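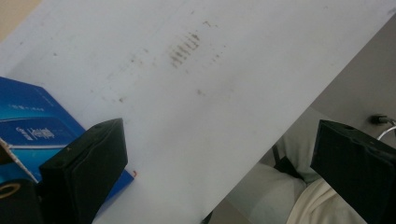 *Fig. 1. White board with marks, blue box beside it. Note the short dark streaks and the scattered specks.*

**Ciltdale Home Skills - Unit 5 handout: Marks on smooth white surfaces**

Bring this sheet to the practical. You will also need your own cloths (two dry, one for damp work) and an apron if you want one.

### 1. Look first

Move boxes, paper and loose card off the surface and out of the way before you start. Cardboard and paper pick up water quickly, and printed card can leave color on a damp board.

Tilt your head until the light catches the surface. On a slightly glossy board, faint smudges are easy to miss from straight above. The board in Fig. 1 has three kinds of mark:

- brownish-gray smudges, faint, mostly over the upper half
- small specks and dots, some well apart from the rest
- a compact patch of short parallel streaks, all slanting the same way, close to the size of a thumbprint

You can't name a mark by looking at it. Parallel streaks may be a transfer from something ridged, a scuff, or scratches with dirt in them. Write down what you see and test it.

### 2. Order of work

1. Dry cloth, light pressure, whole board. Shake the cloth out between passes.
2. Damp cloth, plain water. Wring it well - it should not drip.
3. Dish soap, 5 ml in 200 ml of warm water. Work on one mark at a time.
4. Wipe with plain water and dry with the second cloth.

Stop at the step that does the job. If a mark is still there after step 3, leave the damp cloth on it for 12 minutes and repeat once.

Do not use scouring powder or the green side of a sponge. Both dull a glossy finish, and the dull patch shows more than the mark did.

### 3. Stain or scratch?

Run a fingernail across the mark, at right angles to it. If the nail catches, there is a groove. Soap will lift dirt out of a groove but won't close it. If the nail slides over, treat the mark as surface dirt and go on with step 2.

### 4. Record sheet

For each mark, write:

- where it is on the board
- shape and color
- nail test: catches / slides
- last step used
- result after drying

Judge the result dry. Wet boards look cleaner than they are.

The record sheet counts for 50 points. Hand it in at the end of the practical, with your cloths rinsed and hung on the rail by the sink.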